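Let the Person Who Knows the Job Teach the Robot

There are two common ways to show a robot arm a task. You can take hold of the arm and move it yourself, or you can stand back and drive it with a controller. I have spent enough hours on both to have an opinion, and my opinion is that we argue too much about the method and too little about who is doing the showing.

At Dratier we pack small goods for other companies. Pouches, cases, tools, the kind of item that goes into a plain cardboard box and gets shipped. When we started the Anduvano project in July, the plan was for the engineers to record every demonstration. They knew the controls and they knew what the software wanted. That seemed sensible, and I agreed with it.

The engineers were good drivers. Their motions were smooth and the arm rarely stopped halfway. But they packed like people who had never packed. They picked a pouch up by whatever part was nearest, and they didn't think about where the zipper would end up or whether the flap could still close. The robot learned that from them, very faithfully.

A packer does it differently. She takes a soft pouch where the fabric has some body, because a grip on a loose fold slides. She looks at the box before she looks at the item. A hard tool gets held by the handle, square between the fingers, or it turns on the way down. None of that is in our written instructions, and I doubt it could be. It only shows up when she is the one driving.

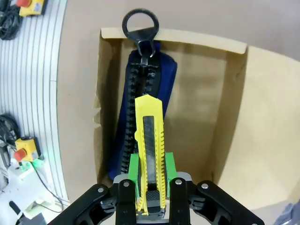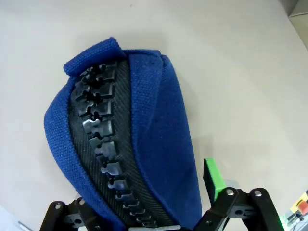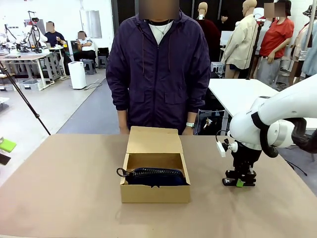

Cardboard, canvas and zippers, seen close to the gripper in the first two and from across the table in the third.

What remote control gets wrong

The usual complaint about driving by remote is that you can't feel anything. It's a fair complaint. With your hand on the arm you notice when something starts to drag. Through a controller you have to read it from how the fabric bunches, and that takes practice. Our packers needed five shifts before they stopped squeezing too hard.

I still prefer it for this work. When you guide the arm by hand, your own body gets between the cameras and the box, and you tend to push the arm along paths it would never choose. With a controller the robot has to do the job with the robot's reach and the robot's two fingers, and the operator finds out early what those can't do.

What I would change

I would pay packers a proper rate for recording and put it on the schedule as skilled work. At present it gets squeezed in at 4 in the afternoon, when everyone is tired, and the demonstrations look tired too. A tired driver hesitates over the box, and the hesitation gets recorded with everything else.

I would also keep more of the clumsy attempts. Kawaguchi, the firm that handles our training runs, likes clean recordings and throws out anything with a second try in it. I understand why, but a fumble followed by a good recovery is useful. Pouches sag and flaps fold inward. A robot that has only seen tidy boxes will not know what to do with an untidy one, and most of ours are untidy by lunch.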